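Teaching a pair of arms to tidy up: what I do differently now

I've been showing my two arms how to put blocks away in a sorting tray since March, and my first 300 runs were pretty much junk. (My neighbor Ardalan Mazandarani watched a few and asked if I was doing it with my eyes shut!) A few things that helped, in case you're setting up a bench like mine:

Slow down, then slow down some more. If you drive by remote control the way you'd move your own hand, you get jerks at every grab, and the arm learns the jerks. I count to two before I close the gripper.

Decide which arm does what before you start. Mine used to meet in the middle and sort of dither — now the one nearest the block always takes it.

Start from a different spot each time. Nudge the pieces, turn a few of them around, leave something odd lying out. I did a whole Saturday with everything in the same place and the thing fell apart the minute I moved the tray.

Keep your bad runs in a separate folder. A fumble you recover from is worth keeping, but a drop you gave up on isn't.

Loop your cables loosely and run through the full reach by hand before you power up. I use Verno ties, and I leave more slack at the elbow than looks sensible.

Cover the walls with something that doesn't shine. Leftover wallpaper is great, and you can wipe it down.

I'm at almost 2000 good runs now and hoping for 3000 before I try anything with lids.
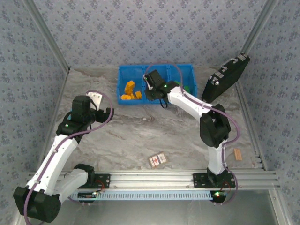 Lids scare me a bit, so if you've got a trick for twisting with one arm while the other holds still, please leave it in the comments!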